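Notebook, felting and dye bench
August

Morning, 8:40. Picked up the wash fastness trials where I left them. The Trurker wool batts have been in the cupboard since the last round and I checked the bag for moths before opening it on the bench. Clean. Weighed out three lots at 30 g each, labeled A, B and C with the laundry pen, and put the rest back with a fresh cedar block.

Water from the workshop tap is still hard. Kevser Altıntaş tested it again with the strips and got the same reading as in spring, so I am staying with bottled water for the dye pots and tap for the rinses. If anyone repeats these, please do the same or the madder results will not line up with mine.

Mordant: alum at the usual rate, cream of tartar at half that. Lot A went in at room temperature and came up slowly on the small burner. Lot B went straight into hot water, which I know is bad practice, but Kevser wanted to see how much it shrinks before any dye goes near it. Lot C got no mordant at all and is the control.

10:15. B has pulled in at the edges and feels tight in the hand. A is still open and soft. No surprise. I held A just under a simmer for an hour and turned the burner off, lid on. The thermometer with the red cap reads two degrees high, so use the other one. I have put tape on it but the tape falls off in the steam.

Dye pots. Madder from the Uçar order, the finer grind. It clumps if you tip it in dry. I made a paste with a spoonful of warm water in a jam jar, then let it down with 200 ml more, then strained it through the old curtain net into the pot. Far fewer specks on the fiber than last time. The net is rinsed and hanging on the nail by the door. It is not a rag, please leave it there.

Lots A and C went in together, tied with different colored string (A blue, C white). B had its own pot in case it shed. Kept all of it below 70. When I let it get hotter in the spring the color went brown and I never got it back.

12:30. Break. Drutari called about the carding cloth. They can send the 72 point now or the finer one in a few weeks. Told them to send what they have. Our drum is missing teeth along one side and every batt that comes off it has a thin stripe, so waiting makes no sense. Invoice goes to the shared account. I wrote the order in the blue book as well.

1:45. Pulled all three. A is a good brick red, even right through. C is a weak salmon and patchy, which is what a control should look like. B is darker than A on the outside and nearly white in the middle where it had closed up, so you would have to tear it apart and card it again to use it. I pulled some open to check and it does card, with effort. Kept that bit in an envelope at the back of this book.

Rinsed until the water ran clear. A took five changes, B took nine. Laid everything flat on the rack in the back room, away from the window. Last summer's blue samples sat in that window and one side of every one of them faded.

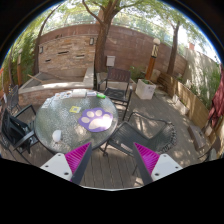 3:10. Wet felting with undyed fiber while the lots dry. Made two test squares, same weight, same number of layers, laid crosswise. First one rolled in bubble wrap over a pool noodle, second one in the bamboo blind. I rolled each one 2000 times in sets, turning a quarter after each set. My forearms are not happy about it. The bamboo square came out firmer and a little smaller, with a ridge pattern that mostly went away when I threw it in the sink a few times. The bubble wrap square is smoother but you can still pinch fibers up off the surface, so by my standard it is not done. I'll give it another go tomorrow and measure both again dry.

Soap: the olive bar grated into hot water works as well as the liquid and does not foam over the edge of the tray. Use less than you think. I had to stop and sponge suds off the first square because the layers were sliding over each other.

Needle felting notes for the beginners' class, while I remember. Go straight in and straight out, most broken needles come from prying sideways. Keep the foam pad flat and turn the piece often or it will felt itself to the pad. We are down to one pack of the 38 gauge and the 36s are nearly all bent. Trinow has them in packs of ten and I'd like up to 3 packs before the class starts. The 40s we can leave, hardly anybody reaches for those.

Costs for the day, rough: fiber is old stock so I did not count it. Madder is the big one. If we go to half strength on the class samples we can get twice as many out of the jar and I think the color would still be fine for coasters and small things. Kevser is not convinced — she says half strength looks tired after the first wash. We will split a lot and see.

4:50. Light test cards. Cut strips from the spring batch (onion skin, weld, walnut) and stapled them to card with the bottom half covered in foil. Dates on the back. They are taped inside the front window and should stay there a month. Walnut I expect to hold. Onion skin I would not bet on.

To do
Finish the bubble wrap square
Weigh A, B and C once fully dry and write the numbers in the table at the back
Half strength madder on a split lot, with Kevser
Order needles
Descale the big kettle, it is shedding flakes into everything
Find the lid for the second mordant pot

5:20. Turned the lots over on the rack. A is dry on top and damp underneath. B is soaked in the middle and will need another day. Burners off, gas off at the wall.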